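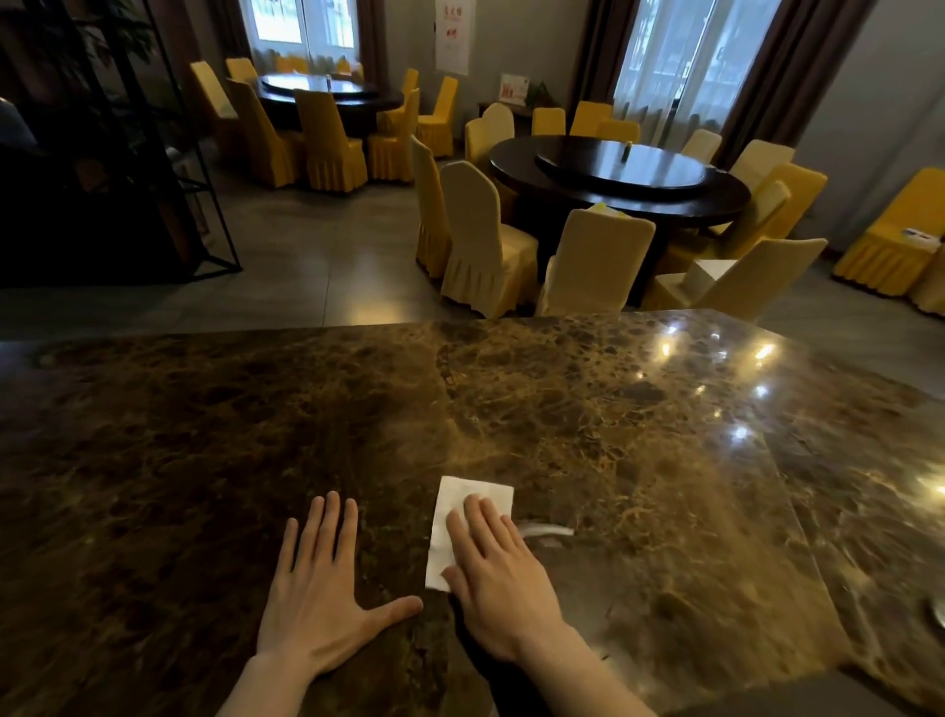
Day 6 of the kitchen saga and I have opinions on worktops now. Thread, typing fast, on lunch

Started out wanting the cheapest thing going. Then went to the Destia showroom "just to look". Mistake. Big mistake

Stone sellers all talk like wine people. Movement. Depth. A "quiet" slab. I asked which one hides toast crumbs and got a very long pause

For what it's worth: busy pattern, dark base, swirly. Hides everything. Pale plain stuff shows every single tea ring, my sister has it and she's a slave to it

Prices. Got three quotes for the same run of marble, same thickness, same sink cut out. Lowest was 1,528 and that's with fitting. The top one I'm not repeating, I laughed on the phone and then felt bad

Ask if the upstand is included!! Ask if taking the old worktop away is included!! Neither was, at Espiritu. Found out on page 2 of the email

Joins. If your run is long you will get one. Ask to see on a drawing where it goes. Druken sent me a sketch the same afternoon, Ondent said "the lads decide on the day". No thank you

Also go and see your acutal slab. The sample is the size of a biscuit. The slab I'd picked off the sample had a great white stripe across it like a motorway

Someone's asked about sealing. Fitter's advice was once a year, other shop said every six months, a third said theirs never needs it. So who knows. Doing mine in September and putting it in the phone calender

Cleaning: no vinegar, no lemon, none of the limescale sprays. It eats the polish off. Warm water, drop of washing up liquid, dry it after or you get streaks

Curry. Yes I know. Turmeric. Wipe it straight away, don't go and answer the door first

Lead time is 13 working days from templating btw, not from when you pay. Cupboards have to be in and level before they'll even measure. We've been washing up in the bath

Would I do marble again, ask me at Christmas. Right, back to work, will do taps tomorrow if anyone can bear it

2022-06-09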